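**Fladenard, Saturday, December 8, 2018**

The robotics workshop Derkinis has finished the first part of its collection of whiteboard examples, the company told its customers this week. The collection now holds 1,954 short recordings of people wiping marker from a small board. It will be used to train Prakau, the learning system which the workshop has been developing for simple cleaning tasks.

The recordings are made by hand. A person holds a gripper tool with a camera on it, takes the eraser between the two fingers and cleans the board in the way he or she would normally do it. No robot arm is needed at this stage, and this makes the work much cheaper.

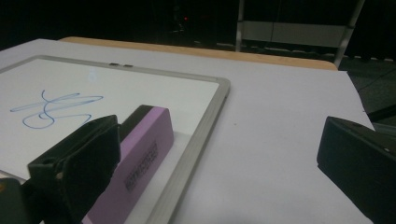
**Technology / Local firms**

The work began in November in the back room of the Serra building. Each session takes roughly 50 minutes, and after it the person must rest the wrist. Four people share the sessions at present, and a fifth will join after the holidays.

Obaidul Dissanayake, who leads the collection, explained that the difficulty is mostly in the variety. "If the scribble is always the same, the system learns only this scribble," he said. For this reason the team asks every person to draw the marks freely, and to turn the board a little from one recording to the next. Some marks are long loops and some are almost like a signature. Blue marker is used most often.

The eraser also caused some discussion. In the first days the team used a thin one, but it slipped between the fingers and many recordings had to be thrown away. A thicker foam block was chosen after that, and Mr. Dissanayake says that the number of rejected recordings has become small. He did not give an exact number. 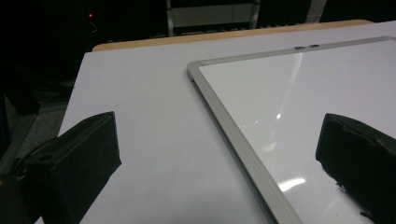 *The small whiteboard and the two fingers of the hand-held gripper, Serra building.*

Light is another question which is still open. The glossy surface gives strong reflections from the lamps above, and on the recordings these can be confused with places where the board is clean. The team decided to keep such recordings, with a note in the list, so that Prakau can meet the same problem during training.

In the second part, Derkinis wants to collect examples with larger boards, and also with boards fixed on a wall. Schools and offices in Fladenard which have an old whiteboard to give away can bring it to the Serra building on weekday mornings. The workshop asks that the frame is complete and the surface has no deep scratches.

The first tests of Prakau on a real arm are planned for spring.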